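Drurnstead Community Help
Home and Storage > Small items > Sorting and trays

Divided tray for folded cloths: cell size, fold and lining
Posted by pliren_shelf in March. 3 replies. Marked as solved.

pliren_shelf

I look after the linen side of a small tea room. We use thin cotton cloths for wiping down the tables and for drying cutlery, and they currently live in one deep drawer. The drawer is the problem. Cloths go in folded and come out in a knot, and the ones at the bottom don't get used from one month to the next, so wear is uneven. I replaced 30 of them last time and found that 10 of the old ones had hardly been touched.

I would like to move to a shallow divided organiser, one cloth to a cell, kept on a table or a shelf at working height. I have tried one from the stationery shop in Badulska with cells meant for paper clips and erasers. The cloths fit if they are rolled hard, but they spring up over the rim after a few minutes and the lid won't close.

What I need to know:

Whether there is a standard way of working out the cell size from the size of the cloth.

Whether folding or rolling is better for thin cotton in a small cell.

Whether the cells should be lined. The plastic is slippery and the rolled ones turn round and open up.

The cloths are square and hemmed on all sides. They are washed hot and dried flat. I don't iron them and don't intend to start.

smits_linen

Get deeper cells. Those stationery ones are too shallow for anything made of cloth. I use an old cutlery insert and just stuff them in, works fine for me. Wouldn't bother with lining.

If you want them used evenly put the clean ones at the back and take from the front.

drurn_backroom

There is no standard that I know of, but the sizing is simple enough to do at home with a ruler and one cloth. I did this for a set of cloths and dusters of similar weight and have kept the method.

Cell size

Work from the volume of the folded cloth and ignore its flat size. Fold one cloth the way you intend to fold all of them, press it under the palm for a moment, let go, and leave it until it stops rising. Then measure the height. Thin cotton that has been washed hot many times will rise a good deal after the hand is taken away, and that risen height is the figure to use. If you measure it pressed you will buy a tray that is too shallow, which is probably what has happened with yours.

The depth of the cell should be equal to the risen height or slightly more. The width and length should each be a little smaller than the folded cloth, so that the sides of the cell hold it. A cell that is larger than the fold does nothing useful. The cloth relaxes into the spare space and you have a small version of the drawer.

For a square cloth the useful folds are halves and thirds. Halving twice in each direction gives a square a quarter of the side length and sixteen layers thick. Folding in thirds both ways gives a square a third of the side length and nine layers thick. Thirds make a wider, lower packet, and for a shallow tray this is normally the better choice. Hems matter more than people expect. Four hems stacked on top of one another at one corner will tilt the whole packet, and the tilted side is the one that climbs over the rim. Folding in thirds puts fewer of the hems on the same line.

Fold or roll

Fold, if the cell is square. A roll is a long shape and suits a long cell. Put into a square cell it has to stand on end, and when it stands on end the only thing holding it shut is friction against the walls. You have found that smooth plastic supplies very little.

If you do want rolls, roll from a folded edge towards the open edge, with the open edge finishing underneath. Tight rolling is a mistake with thin cotton. A tightly wound roll has more to unwind. Roll it to the size of the cell with light pressure and stop there.

There is a third method, which looks untidy but should be considered. Gather the cloth from the centre and let it bunch, then push it down into the cell with the middle of the cloth at the bottom. A bunched cloth presses outwards on all four walls and will not turn. It can be taken out with two fingers, and no time is spent on the fold. The disadvantages are creasing, and that the edges stand up in the middle of the cell. For wiping-down cloths creasing is no objection. For cutlery cloths it might be, depending on who sees them.

Lining

I would not line a cell for folded cloths. Felt and paper both hold damp if a cloth goes in before it is properly dry, and a lining takes up width. If the cloths slide, the cell is too big for the fold. Go back to the measurement.

Setting out the table

Most of the time lost in this kind of job is lost in carrying. Place the flat tray for the unsorted cloths directly beside the organiser, with the edges close, and keep the near part of the table clear for the fold itself. The cloth then travels in a short loop: off the tray, down in front of you, up into the cell.

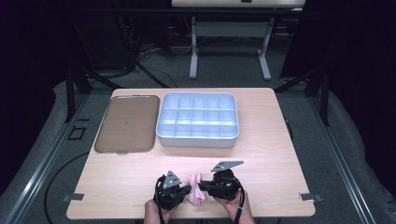 I keep to a plain arrangement, brown tray on the left and a white organiser on the right, because the contrast makes a stray cloth easy to find. Pink cloths show well against both. If yours are white, a white organiser is a poor choice, as a full cell and an empty one look much the same from the other side of a room.

A grid of three rows of five gives fifteen cells, so two such trays would take your 30 cloths at one to a cell. Check the cells against your folded packet before buying a second. Trays of this pattern tend to have small cells, and a thick cloth will not go in at any fold. In that case use a smaller cloth or a larger grid. Forcing it bows the dividers, and after that the neighbouring cells are the wrong size as well.

A pale wooden top is good enough to work on. Cotton slides on it slightly when you square up the fold, and I prefer that to a covered surface where the bottom layer drags. Wipe it first.

Rotation

Fill the cells in one direction, left to right and back row first, and empty them in the same direction. When clean cloths come back, carry on from the last filled cell and do not start again at the corner. The whole stock then passes through in turn. The advice above about taking from the front comes to the same thing in a single row, but in a grid you need to decide what counts as the front or two people will do it differently.

pliren_shelf

Thank you both. I measured a cloth this afternoon and the risen height was well over the depth of the stationery tray, so that explains the lid. Folding in thirds brought it down, though still not below the rim. Halving was worse.

I tried the bunched method in the same tray with the lid off and it held. For the wiping-down cloths I will use that. The cutlery cloths will be folded in thirds, and I will look for something deeper for those.

One thing remains. After the hot wash some of the cloths are no longer square. The difference is small but it shows by the third fold. Is there a way to correct this without ironing?

drurn_backroom

Pull it square while it is damp. Hold two opposite corners and pull, then change to the other pair, and look at which diagonal is the shorter. Pull that one again. Lay the cloth flat straight afterwards and leave it alone until it is dry. It will not be exact, but the error can be put on the inside of the fold where it does no harm — make the short side the first third you turn in, and let the last third cover it.

If a cloth will not come square by pulling, move it to the bunched ones.

badulska_stores

Adding to an old thread in case it is of use. I ran a stockroom with 3,000 small lines in it and we used divided trays for all the soft goods. Two points that have not been mentioned.

Label the rim of the tray and leave the cell itself bare. Labels on the floor of a cell are hidden as soon as it is filled, and labels on the dividers get rubbed off by the cloth.

If you stack the trays, put a flat sheet of card between them. Even when the cloths sit level with the rim on the day they are put in, they will have come up a little by the next morning, and the upper tray then rests on cotton and slides. We stacked to 4 high with card and had no trouble. Without it, two was the limit.

Thread closed to new replies.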